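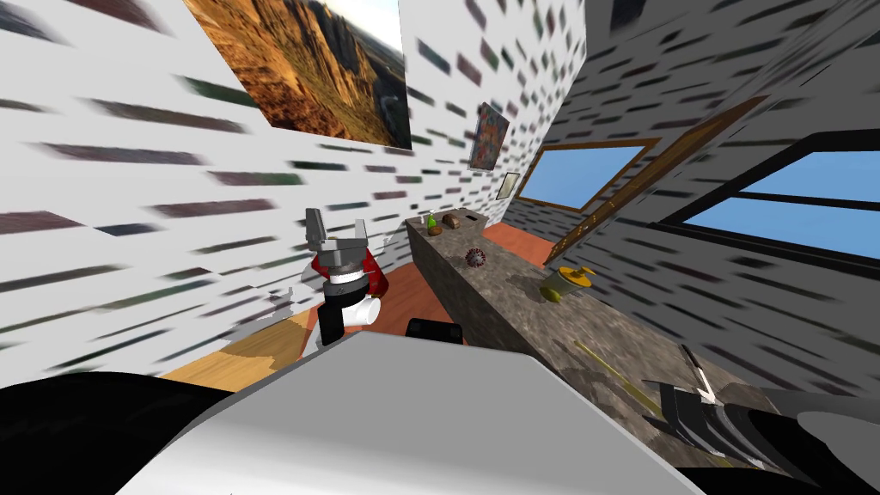 The Lostton Night Train was a passenger sleeper service that ran between Irkstead and Lostton, with one stop on the way at Tevent. It covered 2881 kilometers and took two nights in each direction. The last train left Irkstead on 11/20/22.

History

The service began as a summer train for vacation travelers and became year-round after its second season. It was first run by the Fung Railway Company, which also owned the station hotel in Lostton. Early trains carried two sleeping cars, a seating car and a dining car. A third sleeping car was added when the road over the mountains was closed for repairs and more people had to go by rail.

Hsiu-ying Yip became head of passenger services in February of the train's fourth year. She brought in a single ticket that covered the bed, breakfast and a seat reservation on the connecting bus at Lostton. Before that, passengers had to buy the three separately, and the bus part could only be bought at the station.

Route and border checks

Trains left Irkstead in the evening and reached Tevent the next afternoon. The border was just past Tevent, so passports were checked there while the engine was changed. The stop was planned at 71 minutes. Passengers could get off once their papers had been returned, and most guidebooks told them to buy food at the station, as the dining car stayed closed until the train was moving again.

From Tevent the line followed the river and then climbed to the pass. This was the slowest part of the trip – heavy snow could hold the train for several hours – and it was crossed in the dark going toward Lostton. Travelers who wanted to see the mountains were better off taking the train in the other direction, which went over the pass in the morning.

Accommodation

Sleeping cars had compartments with two or four beds. Solo travelers could book one bed in a shared compartment or pay extra to have a two-bed compartment to themselves. Each passenger could bring 30 kilograms of luggage at no charge. Bicycles were carried only in summer. There were no showers on board, though ticket holders could use the ones at the Lostton station hotel until noon.

Closure

Bookings fell after a direct flight opened between the two cities, and the winter trains often ran with one sleeping car. The seating car was taken off first, followed by the dining car. Day trains still run between Irkstead and Tevent. Travelers going on to Lostton now change there to a bus, which uses the mountain road and does not run overnight.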